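About Us

Riltholm Books is a small picture book publisher. We make books for kids from birth to six and for the grown-ups who have to read them out loud four hundred nights running. Office in Cerberg, up the stairs next to the bike shop. Ring the bell, the door sticks.

Last updated 28 August 2023. (Yes we know the old page still said we had three titles.)

What we do

Picture books, board books, a few early readers. Mostly stories about ordinary days. New sibling, first haircut, grandma moves in, the dog is old, somebody won't put their shoes on. No dragons so far. Not against dragons, we just haven't been sent a good one.

We do 18 new books a year at the moment, up from a handful. 140 titles in print all up. Board books are the biggest chunk of that, then the hardback picture books, then the readers, which are newer and still finding their feet a bit.

Everything is read aloud before we say yes to it. Out loud, at normal speed, by someone who's tired. If you trip over a line on the second page you'll trip over it every night for a year, so it gets fixed or it goes back. We've lost a couple of good manuscripts this way and other publishers have done fine with them. Fair enough.

How we started

At a kitchen table, same as everyone. Two of us had toddlers and one had been laid off from a textbook company. The library had a shelf of books about sleeping, all of them cross with the child. We wrote one that was on the kid's side. It was called The Long Way to Bed. First printing was 300 copies, stapled, and the staples rusted in the damp so if you've got one please keep it away from babies.

The second book nearly finished us. Wrong paper, colours came out muddy, the whole lot sat in a garage in Baptiste until we could afford to do it again. We did it again. It's now our most borrowed library title, go figure.

We've been in the Cerberg office for a while now. Bigger than the kitchen. Colder.

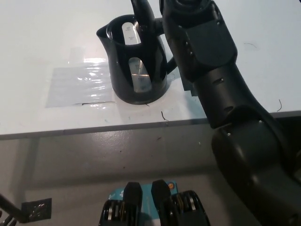
Who our books are for

Parents, mostly, and grandparents, and daycare staff, who are the toughest readers we have. They'll tell you by morning tea whether a book works. One centre in Baptiste tests every board book for us before it goes to print and sends them back chewed. Very useful. The corners on the newer ones are rounder because of them.

We try to leave room in the stories. Parents lose their temper in our books sometimes, and say sorry. Kids don't always learn something by the last page. One of them ends with the bath still not had. We got letters about that one, the nice kind and the other kind.

A word on ages. We print them on the back cover becuase bookshops ask us to, but don't take them too seriously. Plenty of six year olds still want the board book about the digger. Let them have it.

How the books get made

Writing takes as long as it takes. Pictures usually take the better part of a year, and we pay our illustrators in stages so they're not waiting until the end. Printing is done by Revico, who have put up with us since the garage business. Heavy paper, sewn where we can afford it, water-based inks. Board books get an extra coat on the cover, it does help with yogurt.

If a page comes out of one of our books within the first year, send a photo and we'll replace it. Don't need the receipt.

Reading sessions

Every second Saturday morning at the Cerberg office, free, floor cushions, half an hour. Siblings welcome, babies welcome, noise is fine. Prams can go in the downstairs hall but please leave space for the bikes to get by. We don't run these over the school holidays.

We also visit daycares and preschools. Last year we did 230 visits, which was too many, and a few of you got a very hoarse reader. Sorry about that. We're keeping it lower this year so book early. June is already the busy month, and the waiting list for that one gets long.

Schools outside Cerberg and Baptiste, ask anyway. We can sometimes put two or three in the same trip and split the petrol.

Sending us your story

We read everything that comes in, slowly. What we'd like:

Text only, under 700 words. You don't need an illustrator, we'll find one.
One story at a time.
A couple of lines on who you are. Not a full CV.
Rhyme if it really, really scans. Have a friend read it to you cold first.

What we're not after right now: alphabet books, anything with a lesson in the title, celebrity anything. We have enough bears.

Replies take up to four months. If it's been longer than that give us a nudge, things do fall down the back of the inbox. We can't give detailed notes on every story, wish we could.

Bookshops and libraries

Trade orders go straight through us, no minimum. Libraries get the reinforced binding at the regular price, just say you're a library on the order form. Posters and colouring sheets are free with any order while they last. The snail poster has run out, more coming.

Translation rights, same email, put RIGHTS in the subject line so it dosen't get mixed in with the manuscripts.

Getting hold of us

Email is best. Phone gets answered mornings only, Tuesday to Friday, and not during reading sessions. If you're dropping in to buy books we take cards now. Slightly dented copies are on the trolley by the door at half price, good for the car or the beach.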